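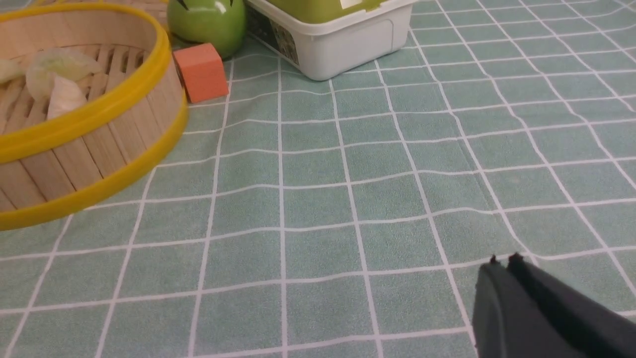 Wrist view, steamer task: the basket with the pale pieces, the orange block and the green apple.

Minutes of the software meeting, September
Group: perception and control, Gadus project
Start 14:00, end 15:10

1. Minutes of last meeting
Accepted with one correction. In item 3 the word "planner" must be "controller".

2. State of recordings
The Gadus set has now 1,826 episodes on disk. After the automatic check 1,432 of them are accepted for training. Most of the rejected ones have a time difference between the wrist stream and the joint stream which is over the limit. It was asked if the limit is too strict. The meeting decided to keep it at 40 milliseconds until the new clock code is tested.

3. Perception
The segmentation model has difficulty with the pale pieces. They are translucent, and the color of the cloth can change the color of their borders in the mask. The orange block and the apple are segmented well from the same view. Two proposals were discussed: to add training masks made by hand for the pale pieces only, or to use the mask of the basket floor and to take the difference. The first was preferred. The second was found interesting, but it depends on the slats being visible.
The white lines of the cloth are sometimes used by the tracker as strong features. When the cloth has a wrinkle, the pose estimate moves with it. Decision: the lines will be excluded from the feature selection, and the result compared with the old version.
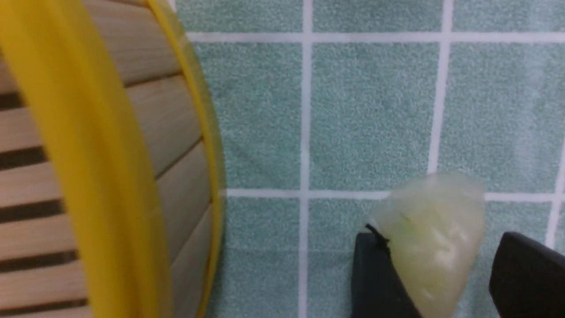

When the wrist is so near to the basket, the rim is blurred and the depth estimate there is not reliable. The controller receives the confidence value already but does not use it. It was agreed that under a low confidence the controller shall hold the last good estimate of the rim and reduce the speed. The threshold will be a parameter in the configuration file and not in the code.

4. Planning
The Okoth planner still makes long paths around the basket when the goal is inside it. The reason is the collision model, where the basket is a closed cylinder. It will be replaced by a wall and a floor, open at the top. The limit of 1,000 samples for each query stays the same for now, so that the old and new timings can be compared.

5. Tooling
Cirkavow viewer: the slider jumps back to the start when an episode is reloaded. This is known and has a fix in review. A wish was expressed to show both gripper force and mask in one window. Accepted, low priority.
The episode names will follow the Gamora format. Old names are kept as a second field.

6. Open actions
Masks by hand for the pale pieces: perception.
Low confidence rule and parameter: control.
Open basket model: planning.
Test of the clock code: tooling, before the next meeting.

7. Other matters
The computer for night training will be off for one morning in October for a disk change. Jobs must be saved the evening before.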